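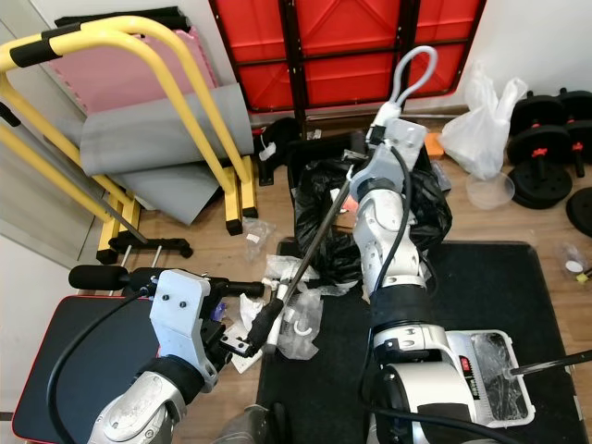
Koltinance open day at Sornbridge: an afternoon with the cleaning crew and their robot

Posted Thursday, October 8, 2026
Filed under: Site visits, Cleaning and facilities

I nearly didn't go. Sornbridge is two trains and a bus from my place, the forecast was ordinary, and the invitation promised "a look at automation in facilities care", which could have meant an hour of slides and a sandwich. I'm so glad I got on the bus! There were sandwiches, and there were slides as well (four of them, over in a few minutes), but the rest of the afternoon was spent in a working weights room with the people who clean it, asking whatever we liked.

For anyone who hasn't come across them, Koltinance looks after the insides of gyms, community halls and a couple of rehab centres. Cleaning, mostly, plus resetting equipment and small repairs. Sornbridge is their training site. It has a proper gym attached which is used by local clubs, so the mess in it is real mess. Since January they've been running a two-armed robot from Zorkau there on the afternoon turnaround, the gap between the daytime groups leaving and the evening ones arriving. The programming and upkeep is done by Nguyen-Tran, who are a small outfit in the same industrial estate and can walk over when something jams. That matters more than you'd think, and I'll come back to it.

Getting there

If you go to the next one, get off at the stop after the roundabout. The one before it looks closer on the map and leaves you on the wrong side of a drainage channel. Parking is fine, and there's a ramp at the side door. You sign in, get a sticker and a pair of soft overshoes, and then you're walked straight through past the change rooms.

There were a dozen or so of us: a few school business managers, people from other cleaning firms, somebody from an aged care home, two students, me. Nice mix. The school people asked the best questions all day.

The room

The training gym is a room of 72 square metres, and it's crammed. What struck me first was how hard a gym is to clean compared with an office. An office has desks, and desks stay where they are. Here you've got benches and frames with feet that stick out, mats that get leaned wherever there's a bit of wall, weights that come back to their pile or don't, and rubber matting giving way to light wood-look flooring so the surface changes under you. Rubbish gets in among all of it. Clear plastic wrapping is the worst, the crew told us, as it vanishes against a pale floor and then someone skids on it.

Clear plastic is hard for the robot too. The Nguyen-Tran engineer who ran our session was very frank on this. A black bag on a light floor is easy to find. A crumpled see-through wrapper is mostly reflections, and the arm will sometimes reach for the shine and close on nothing. She had us crouch and look across the floor at a low angle, and we missed a couple of bits ourselves, so I had some sympathy.

Watching the arms

The setup is simple to look at. Two arms, white and silver, grippers on the ends, working low over the floor. One arm can hold a long-handled tool up high so that the head of it reaches the floor, and the other stays down near the rubbish. I had assumed each arm would do its own thing, like two people sharing a job. They're much more like one person's hands.

It's slow! I want to be plain about that, because the clips people send around are usually sped up. It moves at the pace of somebody doing the washing up while listening to the radio. Watching it work through loose wrapping took long enough that the group drifted into conversation and then drifted back again. But it's a steady sort of slow and it's lovely to watch the wrist turn when the tool needs a different angle. One of the students filmed the whole thing in a single take and I hope he puts it up somewhere.

Where it's good: gathering loose rubbish off open floor, keeping at it, and reaching low under a bench or past the foot of a frame. Where it isn't: anything stuck down, anything damp, anything that might belong to someone. That last one led to the best part of the visit.

What might belong to someone

People leave things in gyms. Bags, bowls, lids, a single sock, a water bottle, a kid's toy. A cleaner decides in half a second whether a shopping bag against the wall is rubbish or somebody's lunch, and they decide from all kinds of clues: where it is, which group was just in, whether it's tied, whether there's weight in it. The robot doesn't decide. Anything that isn't on its short list of things to bin gets left alone and flagged on a tablet, and a person goes and looks.

The short list was written by the cleaning crew, and they're proud of it. It started out far too generous, by their own account, and they cut it back over several weeks. They have a log of every item that has been picked up, flagged or dropped, and on the day we were there it stood at 3,077 entries, of which 201 were flags where a person had overruled the machine's first guess. The crew supervisor read us a handful. I won't spoil them, but there was a mouthguard with a long and eventful history.

I'd gone in thinking the interesting skill was the picking up. After an afternoon there I think the interesting skill is the sorting, and it still sits with the people who've always done it. They've simply had to put it into words for the first time. One of the cleaners said she'd been doing the job for years and had never been asked to explain how she knew what was rubbish. She found it annoying for a fortnight and then rather liked it, and now she trains the new starters with the same list.

What has changed for the crew

I asked everyone who'd stand still. Some of what I heard:

Less bending. This came up first with nearly everybody. The turnaround used to be mostly stooping, from one end of the room to the other, and the crew had the backs and knees to show for it. They still get down on the floor for the corners and the edges of the matting.

More wiping. The minutes that used to go on floor rubbish now go on grips, padding and rollers, the parts people sweat on. The supervisor reckons the equipment is cleaner than it's ever been. I've no way to check that.

Different timing. This one's a real nuisance. The robot wants a clear run of floor before anyone mops, so the order of jobs had to be turned around, and for a while people were waiting on it with buckets in hand. They've fixed it by starting the robot at the far end and following behind, with the wiping done first.

More tablet. Opinions were split. A couple of the crew like checking the flags, and one older chap can't stand it and swaps that job for bin runs whenever he can. Koltinance lets them sort it out among themselves.

Hours and pay. A woman from one of the other firms asked straight out whether anybody had lost shifts. The answer we were given was that the afternoon crew is the same size as before and the flag checking is paid at the higher rate that used to be kept for team leaders. I put the question again over tea to two of the cleaners with no manager nearby and heard the same thing. They did say they'd like it in writing for next year, and I would too if I were them.

When it jams

It jammed while we were there, which was terrific luck. A strip of wrapping got itself wound up in the gripper and the arm stopped, very politely, and waited. Nothing dramatic. A cleaner pressed the hold button, picked the plastic out with her fingers, checked the cable was sitting free, and set it going again. She was quicker than the engineer would have been, and the engineer said so.

Back in January every jam meant a phone call and a walk across the estate. The crew got sick of waiting and asked to be shown how to clear the simple ones. Nguyen-Tran put together a short session and a laminated card, and now the calls are only for faults the crew can't see. I'd love to know how this would go at a site where the engineers are an hour's drive off. The aged care visitor pressed them on it and they admitted they don't know yet.

Grumbles

The room gets loud with a crowd in it, and I lost half the answers at the back. A microphone next time, please. The handout has the floor plan upside down compared with how you walk in. And I'd have liked to see an evening turnaround as well, when it's dark outside and the lights are doing most of the work, given everything we'd heard on reflections.

Should you go?

Yes, if you manage a building or clean one, and especially if you're being pitched a robot and want to talk to people who've lived with one for most of a year. Wear trousers you can kneel in. Ask to see the log, and ask for the list of what it's allowed to bin, as the supervisor will happily go through it line by line. The next open day hasn't been set, but the front desk at Sornbridge is keeping a list of names and they'll email when there's a date. I've put mine down for an evening one.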